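Stenby Tiling Jobs
Tiles ordered and tiles used, by job and by surface. Release of 5/12/19.
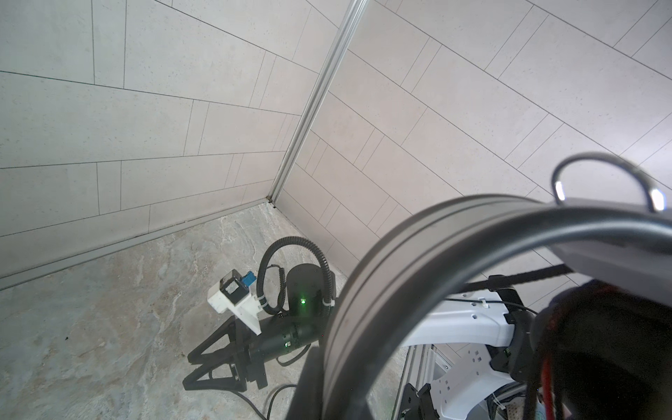 Can I use this data to work out how many spare tiles to order?
Only as a rough guide. The tables show what was ordered and what was left over on past jobs in one town, by one firm. They will tell you how much waste was usual for a given tile size and laying pattern, but your own room may have more corners, more pipes or worse walls.

Contents
Summary
Files
Columns in jobs.csv
Columns in surfaces.csv
How the data was collected
How waste is worked out
Known problems
Changes
Licence and reuse

Summary
The set covers 466 tiling jobs carried out in and near Stenby by Prinder, a small wall and floor tiling firm. Each job is split into surfaces, and a surface is one wall, one floor or one splashback. There are 1848 surfaces in all. Kitchens, bathrooms, shop floors, utility rooms and shared hallways are included. Swimming pools and outdoor paving are not.

The records were first kept for pricing. Prinder wanted to know why small bathrooms so often ran short of tiles while big floors ended with full boxes going back to the merchant. The tables were tidied afterwards so that other people could use them.

Files
There are 2 files, both comma-separated text in UTF-8 with a header row.

jobs.csv – one row per job
surfaces.csv – one row per surface, joined to jobs.csv by job_id

Empty cells mean the value was not written down. A zero means zero. Please don't fill the empty cells in leftover_tiles with zeros, as this makes the waste figures far too high.

Columns in jobs.csv
job_id: a whole number, never reused
room_type: kitchen, bathroom, shop, utility, hallway or other
building_age: old, middle or new, as judged by the tiler on the first visit
returned_boxes: full boxes taken back by the merchant
second_order: yes or no
notes: free text, often blank

Columns in surfaces.csv
There are 12 columns.

surface_id: a whole number
job_id: matches jobs.csv
kind: wall, floor or splashback
length_mm: longest side of the surface
width_mm: the other side; for walls this is the height tiled
openings: total area of doors, windows and hatches, in square metres
tile_long_mm: long side of the tile, from the box
tile_short_mm: short side of the tile, from the box
pattern: straight, brick, third, diagonal or herringbone
ordered_tiles: single tiles, after changing boxes to tiles
leftover_tiles: whole, unbroken tiles at the end
edge: trim, mitre, bullnose, none or unknown

In the pattern column, brick means each row is shifted by half a tile. Third means a shift of a third, which some makers ask for with long tiles that are slightly bowed. The two were often mixed up in the early paper sheets. Where the sheet only said "staggered" the value is brick, and the word "staggered" is kept in the notes of the job.

The edge column is for outer edges and corners. Inner corners that were simply filled are marked none.

How the data was collected
Sizes were taken on the first visit with a tape or a laser measure and written on a paper sheet. Tile numbers come from the merchant's delivery notes. Leftover tiles were counted on the last day of the job, after grouting, and only whole tiles were counted. Offcuts were ignored even when they were large enough to use again.

The paper sheets were typed up twice by different people and the two versions compared. Where they differed the sheet was checked, and where the sheet could not be read the cell was left empty.

Customer names, street names and prices have been taken out. Tile makers and ranges have been taken out too. Several ranges changed name during the period, and the same tile was sometimes sold under more than one label.

How waste is worked out
Waste is not stored as a column. To get it, take leftover_tiles from ordered_tiles, multiply by the area of one tile, and compare the result with the area of the surface less its openings. Grout joints are left out of this sum. On mosaic sheets that matters a good deal, so mosaics are best handled apart from the rest.

If one order of tiles was used on several surfaces, the leftovers are recorded against the largest surface and the others are empty. Add the surfaces of the job together before working out waste for these.

Known problems
Floors in old buildings are under-recorded. Many needed a new base first, and the sheet was sometimes lost between the two visits.

Room sizes assume square corners. The tape was normally run along the bottom of the wall, so a wall that leans or tapers will look simpler in the data than it was.

Herringbone is rare here and should not be used to draw any general rule.

Tiles broken in delivery are counted as used unless the merchant replaced them. This was common with very large tiles – check second_order before leaving any job out as an outlier.

Building age is one person's opinion on one visit. It tells you more about the state of the walls than about the year they were built.

Changes
The openings column now holds square metres throughout. Before the March release it was a mix of square metres and a plain count of doors and windows.
Utility rooms were split from kitchens.
Duplicate rows caused by second orders were merged.
The value "metal" in the edge column was changed to "trim", as plastic trims had been entered under it as well.

Licence and reuse
You may copy, change and share the tables for any purpose, as long as you name the set as Stenby Tiling Jobs and say which release you used. If you find a mistake, send the surface_id and the column name with your report. Corrections go into the next release and the old files stay available.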